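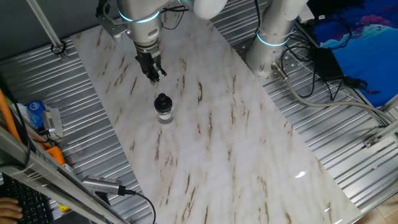

# Buy the Smaller Jar

Most kitchens I have been in have too many big jars and hardly any small ones. I think it should be the other way round. A large jar is bought for how it will look on the shelf when it is full, and it is full for a week. After that it is mostly air with some lentils at the bottom.

I came to this view slowly. When I moved to Flutetthorpe I bought a set of 7 tall jars from Hamann, the housewares store by the bus station. They held 900 grams of flour each, and I filled all of them the first evening. By August I was tipping a jar almost upside down to get a spoon of cardamom out of it. The flour jar was fine. The other six were the wrong size for what a person who cooks for two people keeps in the house.

Spices, salt, baking soda, yeast, the sugar you put out for coffee: you need small amounts of all of these, and you need them often. A small jar gets emptied, which means it gets washed, which means what goes into it next is fresh. I had paprika in one of the tall jars that was older than my stove. It smelled of dust. I kept shaking it over potatoes because there was plenty left.

The lid matters more than the glass, and stores have this backwards. They will talk about the thickness of the glass and say nothing about the top. I want a lid I can get hold of with wet fingers. Flat lids are bad for this. A flat lid that has been screwed down by someone stronger than you is very bad. A raised knob solves most of it, and it adds so little height that the jar still fits under a low shelf. It also gives you something to point at when you are telling another person in the kitchen which one you want.

I prefer black for the lid. White plastic goes yellow next to a stove and bamboo goes gray. Cork looks nice until you have had turmeric under it. Black stays the color it was, and you can find it on a pale counter without putting your glasses on.

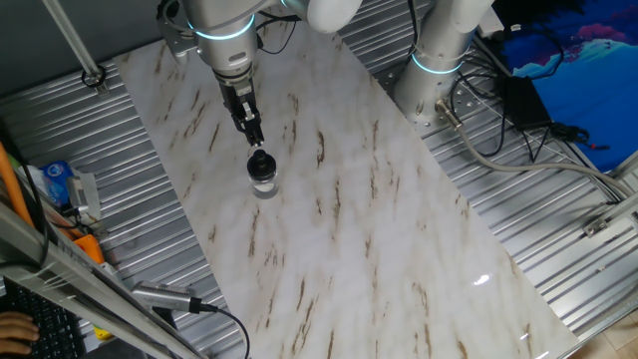 *Clear glass and a black screw cap with a raised knob, on a white marble-patterned board.*

My friend Graham Marsden disagrees with nearly all of this. He cooks for a family of five and says small jars are for people with time to refill them. He has a point about the refilling. It is a chore, and I do it on Thursday while the rice is on. But his pantry has two jars of cumin in it, both large, both open, and he buys a third when he can't see past the pasta. Refilling takes me 10 minutes. I have watched him look for cumin for longer than that.

He also says clear glass is a mistake, that light ruins everything and I should use tins. He may be right about saffron. For the rest I would sooner see the level. With a tin you have to pick it up and shake it, and then you open it anyway. Salt and sugar don't care about light at all, though they do look alike, and that is where I admit clear glass lets you down. Something white at the bottom of a jar could be one of several things. The same goes for anything clear and liquid. Vinegar and water look the same through glass, and so does the syrup I make for iced tea. Write on the jar. I use a strip of masking tape on the side, never on the lid, after the year I washed all the lids together and put them back in the wrong order.

There is a related matter, and that is where the jar stands. I am against the tray with nine little things arranged on it. It becomes a place where things stop being used. If a jar is in use, put it on the board or the counter by itself, with space for your hand to come down on it from above. If it is not in use, put it away. A small jar is easy to knock over when it is crowded, and it takes the others with it.

As for the surface, I used to be snobbish about marble patterns. I thought that if you couldn't have the stone you should have plain wood or plain white. I've changed my mind. I have cleaned a plain white counter every day for years and it shows each grain of coffee. A pattern with gray clouds and brown streaks forgives a lot. The glossy ones do throw the light back at you, and under a strong lamp there will be a patch where you can't tell if the surface is clean. Wipe that patch with your hand and you'll know.
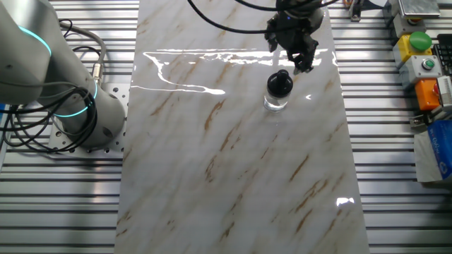
*Brown and tan veins, plenty of gloss, and a black cap that is easy to spot.*

The usual argument for the large jar is money. Bigger packets are cheaper by weight, and I buy them too. The packet can live in a cupboard with a clip on it. The jar is only the part you reach for, and it doesn't have to hold everything you own.

I still have the flour jar from Hamann. Four of the others went to a neighbor who pickles, one holds clothespins, and the last has a chip in the rim and is standing in the shed with screws in it. I replaced them with small ones, bought two at a time as I worked out what I used. I have not needed a funnel so far, but the yeast jar has a narrow neck and I may give in.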